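May 21, 2025

Back on the hide glue tests today, after losing most of last week to the Clemley order. Writing this up before I forget which jar was which (again).

Soaked the Semstead granules overnight in cold water, same ratio as last time, and they'd swelled up nicely by morning. Put the pot on the warmer and it took forever to settle. The dial says one thing and the thermometer says another, so ignore the dial from now on! I want the glue sitting under 150 on the thermometer, and the knob has to be a hair past the second tick to get there. I put a pencil line on the housing.

First batch was way too thick. It ran off the brush in blobs and I was only getting a few seconds before it skinned over. Thinned it with hot water a spoonful at a time until it came off in a steady string with no drops, and after that it brushed out fine. The Costovow glue is a lot more forgiving straight out of the bag, but it smells worse and I don't love the color it leaves in a joint.

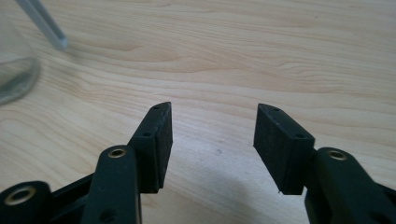
Did 4 test joints, all plain rubbed edge joints, no clamps. Warmed the pieces first under the heat lamp -- I skipped that in the last round and I'm pretty sure it's why two of those let go along the glue line. These grabbed right away. I had to slide one back and forth quite a bit to get it lined up and it was already fighting me by the end, so on anything long I'd want a second pair of hands or a good dose of urea in the pot to slow things down. Leaving them all overnight before I try breaking anything.

Question for whoever did the Messina chair: how much urea did you use? The card in the box just says "some," and I'd like to have a real number before I try it on the long seams. If you still have the leftover jar, please put a date on it. There's one at the back of the fridge with no label and it's growing something.

We're low on granules too. More than 200 grams left in the open bag, which is plenty for tests and nowhere near enough for the July job. I'd rather order the same lot if they still have it, otherwise I have to redo the ratio from scratch.

Cleaned the brushes in hot water, all fine except the wide one, which is shedding. Tossed it. Pot is unplugged and the rest of today's glue is in the small jar with the blue lid, dated, top shelf of the fridge. Please don't use it up, I need it for the next round of joints.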